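Norkus comes to Clornurmont, again

The Lockwood Players open their revival of Norkus at Clornurmont's Oteo hall in December, with Poppy Stockdale directing for the fourth time.
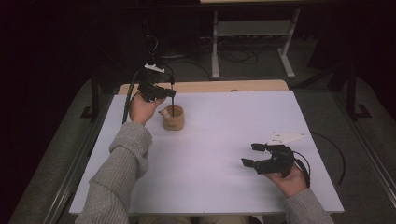
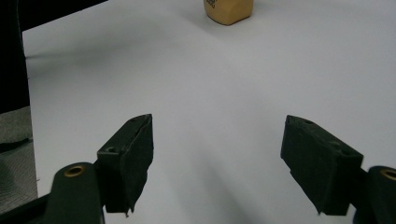 The company calls it a bold new reading. It said the same in 2000, when the third act lost half the stalls. Stockdale promises the play now runs "a brisk two hours", though the programme still lists 4 acts and an interval. Organisers expect to fill all 471 seats. By last night 60 had been sold. Curtain up is at 7.30pm.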